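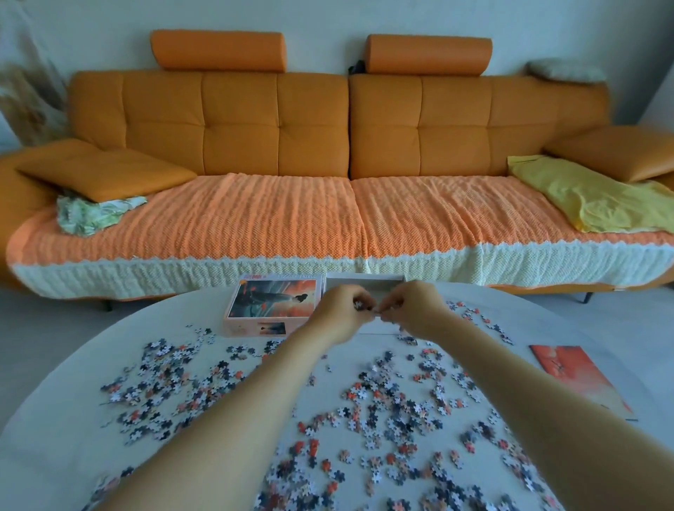
Puzzleteile auf dem weißen Tisch, dahinter das orangefarbene Sofa

Arbeitstagebuch der Forschungsstelle Hivitz
Eintrag vom Dienstag, 29. November 2022

Die Durchsicht der Klosterrechnungen von Marnimska wurde am Vormittag fortgesetzt. Anwesend waren Frau Kanaan, Herr Çınar und der Unterzeichnete; Herr Barroso nahm ab elf Uhr telefonisch teil. Gegenstand war weiterhin die Frage, ob der Mann, der sich nach dem Tod Heinrichs von Hivitz als dessen älterer Bruder Konrad ausgab, von der Familie selbst jemals anerkannt worden ist.

Zum Stand der Dinge sei Folgendes festgehalten. Konrad von Hivitz galt als auf der Pilgerfahrt verstorben. Das Kloster hielt ihm jährlich eine Seelmesse, die in den Rechnungen lückenlos belegt ist. Nach 29 Jahren erschien am Hof ein Mann in Pilgerkleidung, legte einen Siegelring vor und forderte die Herrschaft. Die ältere Literatur hat ihn durchweg als Betrüger behandelt und sich dabei auf die Chronik des Klosters gestützt, in der er als Müller aus Vondus bezeichnet wird. Eine Überprüfung dieser Angabe hat nach unserer Kenntnis bisher nicht stattgefunden.

Frau Kanaan legte ihre Abschrift des zweiten Rechnungsbandes vor. Im Jahr des Auftretens fehlt der Posten für die Seelmesse. Im darauffolgenden Jahr fehlt er ebenfalls, danach ist er wieder vorhanden, von anderer Hand und mit einem höheren Betrag. Wer die Messe aussetzen ließ, geht aus dem Band nicht hervor. Herr Çınar wies darauf hin, dass ein Schreiberwechsel für denselben Zeitraum auch bei den Ausgaben für Wachs und Fisch festzustellen ist und eine Lücke daher zunächst als Versäumnis gelesen werden muss. Der Einwand wurde zu Protokoll genommen. Frau Kanaan hält an ihrer Lesart fest.
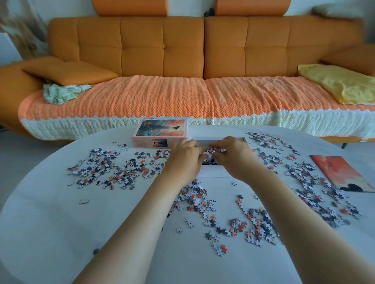 Am Pappkarton mit den Teilen, der Deckel steht dahinter

Am Nachmittag Besprechung zur Witwe. Margarethe von Hivitz stellte in jenen Jahren 3 Urkunden aus, in denen ein »herr Cunrat« als Zeuge genannt wird, in zwei Fällen an erster Stelle. Der Unterzeichnete hatte den Namen bislang auf den Burgkaplan bezogen. Diese Zuordnung ist nach dem Schreiben von Herrn Liang, das gestern eingegangen ist, kaum zu halten: Der Kaplan war zum Zeitpunkt der zweiten Urkunde bereits durch einen Nachfolger ersetzt. Die betreffende Fußnote im Manuskript ist zu streichen.

Herr Barroso warnte davor, aus der Zeugenreihe auf eine Anerkennung als Bruder zu schließen. Eine Witwe mit unmündigem Sohn habe gute Gründe gehabt, einen Prätendenten vorläufig ehrenvoll zu behandeln, zumal die Gläubiger in der Stadt bereits auf Zahlung drängten. Die offene Schuld von 2000 Gulden ist durch den Stadtschreiber gesichert. Für die in der Chronik genannten 3000 Gulden, die dem Pilger für seinen Verzicht gezahlt worden sein sollen, gibt es dagegen außerhalb der Chronik keinen Nachweis. Beide Zahlen werden im Manuskript künftig getrennt behandelt.

Ungeklärt bleibt der Ring. Im Nachlassverzeichnis ist er nicht aufgeführt, und der einzige erhaltene Abdruck ist am Rand so beschädigt, dass die Umschrift nicht vollständig gelesen werden kann. Herr Sarmiento hat eine Aufnahme im Streiflicht zugesagt.

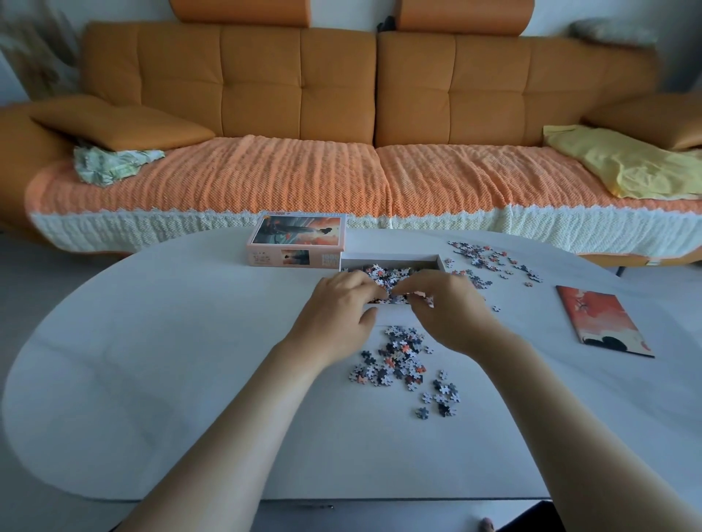 Beim Durchsehen der Teile in der offenen Schachtel

Zur Herkunftsangabe »Müller aus Vondus«: Die Mühle in Vondus ist nach dem Zinsregister erst eine Generation später errichtet worden. Der Chronist, der aus größerem Abstand schrieb, kannte sie vermutlich aus eigener Anschauung. Dem Unterzeichneten erscheint dies als der wichtigste Befund des Tages. Er soll vor einer Veröffentlichung durch eine zweite Person am Original geprüft werden.

Verschiedenes. Die Leihfrist für den Band von Paredes zur Adelsgenealogie ist verlängert. Herr Liang erhält die Abschrift in Kopie. Die Stammtafel wird bis auf Weiteres mit Fragezeichen bei Konrad geführt, das Sterbejahr entfällt. Nächste Durchsicht: Rechnungsband drei, beginnend mit den Einnahmen aus den Fischteichen.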